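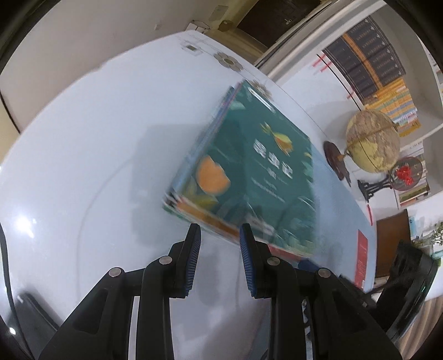 Weddings > Venues & Destinations > Guest Travel

Has anyone held a two-day wedding at an old estate? Shuttle and lodging worries

Posted by Tassanee Khunthong, Jan 7, 2019

Hi all! My fiancé and I have put a deposit down on Clarkness, a former orchard estate outside Grirkmont, for this coming November. We fell in love with it the minute we walked into the courtyard (my mother cried, which settled things). The trouble is that it only has 16 bedrooms, and we are inviting 288 people between his family and mine. The nearest hotels are all back in town, 31 miles away on a winding road. Do we run shuttles all night? Do we give the rooms to grandparents and let everybody else fend for themselves? I would also love to know whether a welcome dinner the night before is worth it when people are that spread out.

Latrice Nakamura

Congratulations, what a lovely thing to be planning! We did something similar two years ago, though smaller, and I still think about those shuttles. Give the bedrooms to grandparents, anyone with a baby, and the wedding party, and tell everyone else early so feelings don't get hurt. For the buses, we had one leave right after the cake, one at eleven, and one at the very end, and the early one was packed (older aunts and uncles do not want to wait for the dancing to finish). Print the times on a little card and put it in the hotel welcome bags, because people lose emails. Ask the estate whether full-size coaches can make the turn at the gate, too. Ours couldn't, and we found out the week before and had to switch to 20-seat minibuses, which meant a lot more trips.

As for the welcome dinner, I'd hold it in town near the hotels and keep it casual. Ours was tacos and a borrowed speaker, and my husband's cousins still bring it up every Thanksgiving.

Han

Check if the bus company charges for the driver's overtime. We used Lerkora and it was fine but the extra hours added up. Also November gets dark early, so ask about lights in the parking area.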